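The Otgate flat, Monday

Danuta Mazurek swears by a bright white room. I have never been convinced. White walls show every thumbprint by July, and the agent's word "airy" usually means there is nowhere to put a coat.
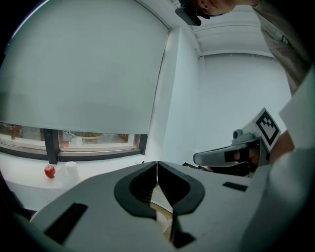
Still, I said I would give the place a fair hearing, so I spent the morning in it with the tape measure and a list of complaints. The grey roller blind is the first of them. It is large, it is light, and pulled most of the way down it leaves you a strip of window at the bottom to look out of. Bianka Balogh calls that privacy. I call it paying for glass and then hiding it.

The dark window frames I will allow. They give the eye something to hold on to among all that white, and they won't look grubby by Christmas.

Meinecke quoted 1423 for new blinds throughout, or 1675 with fitting. That is 200 more than I would spend on the whole flat. Skasport wanted 2763 and a deposit, and didn't return my second call.

Danuta says I'll come round once there is a rug down. She said the same about Jarkport, and we sold that rug.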